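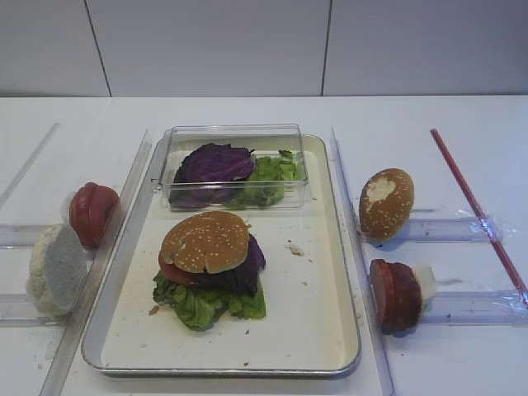
*Sesame bun, tomato, purple cabbage and a lot of lettuce.*

I've wanted a proper burger press for years and kept talking myself out of it, because I own a spatula and a heavy saucepan and that has always been good enough (sort of). Then in March my neighbor Timothée Cordier brought his Zindinix over for a cookout, I smashed four patties with it, and I ordered my own before the dishes were done!

It's a flat round iron plate with a wooden handle bolted on top. Mine weighs 938 grams on my kitchen scale, and you feel every one of them when you lift it out of the drawer. The smaller model was in stock too, but I have a 12-inch skillet and big hands, so I went big.
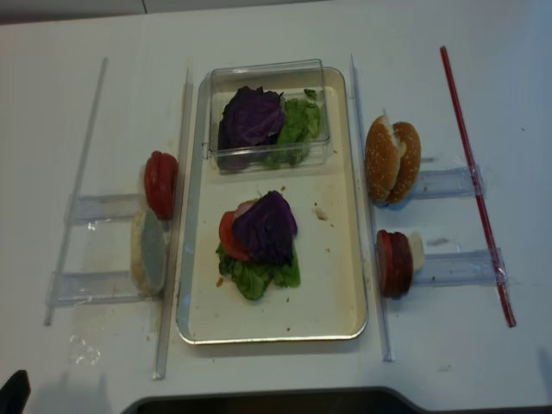 The first thing I did was ruin a batch. I skipped the parchment square, the beef stuck to the iron, and I peeled my dinner off in flakes like old paint. With parchment it's a completely different tool. You put down a ball of meat, lay the paper on, lean for ten seconds, and you get those thin lacy edges that go crunchy all the way around. My husband, who normally doesn't comment on food unless it's on fire, asked if there were more.

I also tried it on bacon (flat as a ruler, lovely), on quesadillas (yes!) and on a grilled cheese, where it was way too much and all the cheddar ended up in the pan. For sandwiches I'd stick with the lighter press from Lurton that my sister has. It's a cheap little thing and the handle wobbles, but it doesn't flatten your lunch. 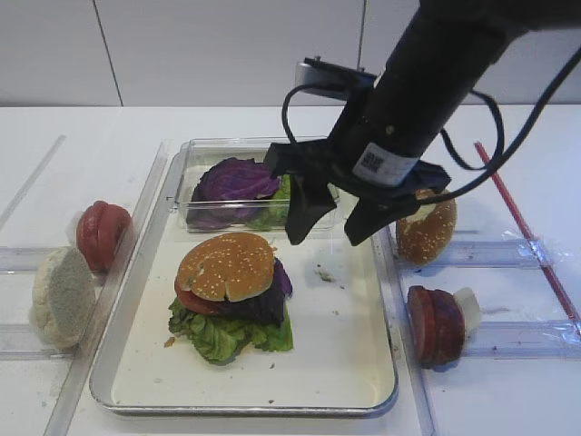 ## The stuff that bugs me

The handle gets hot. Maybe not right away, but by the third round I was reaching for a towel, and for this price I'd like to not need one. The bolt also works itself loose, so I keep a screwdriver in the same drawer now.

And it rusts if you so much as look at it funny. I left it in the sink overnight once and woke up to an orange ring. Some steel wool and a wipe of oil fixed it, then I put it in the oven at 400 for an hour and it came out darker than when I bought it.
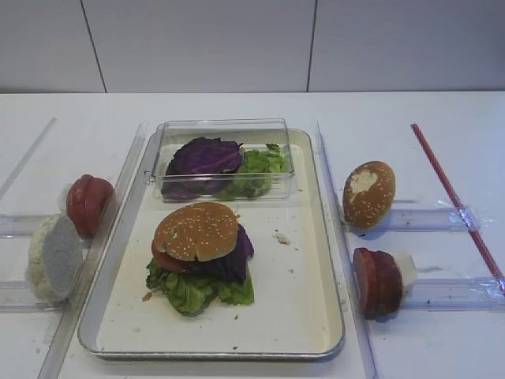 Would I buy it again? Yep. I use it every week, and it was still cheaper than taking the family out for burgers twice. If you mostly cook on nonstick, though, skip it, the edge is sharp enough to leave marks and I have one sad pan to prove it. Get the parchment squares at the same time, the small ones, and keep them in the drawer with the press.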